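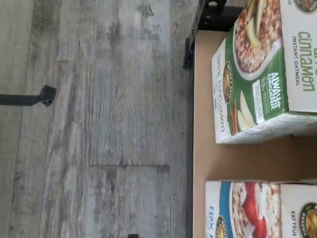 Two Nature's Path oatmeals on the cardboard, apple cinnamon nearer the bracket and flax nearer us.

Grocery Shelf Gripper Trials, Gallery Two

Welcome back, and thank you to everyone who wrote in after the first gallery (we read every message, even the very long one about suction cups!). This batch comes from our Skovcombe sessions, where we've been putting the Zekley two-finger gripper up against the older Kubiak one on plain everyday groceries. Cereal aisle things, mostly, the sort of packages you'd toss in a cart without a second thought and then find surprisingly fussy once fingers and motors are involved.

Each gripper gets 200 picks, split between boxes and pouches, with the same arm and the same Flikero controller so that the comparison stays fair. We started with cartons standing well apart and worked our way up to crowded shelves, and I have to say the gap between products matters far more than I would have guessed back in September. With bare cardboard on either side, both grippers did nicely. Put the boxes shoulder to shoulder and the wider Kubiak fingers simply have nowhere to go, poor things. The Zekley finished with 166 good picks, and 25 of its misses were on the tight rows.

Pouches are another story again, and a softer one! They bulge, they lean, and they like to fold just where you want to hold them. We ended up closing the fingers more slowly for those, and I'm still not sure we've found the best speed. 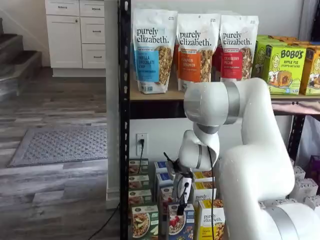 Fingers down over the blue-topped oatmeal boxes, with the Purely Elizabeth granola and the Bobo's up on the wooden shelf.

There are 38 more pictures to sort through, and the camera comparison will get a gallery of its own once I've caught up on the labels. If you've tried softer fingertips on pouches, please do drop us a note.

Posted 19th February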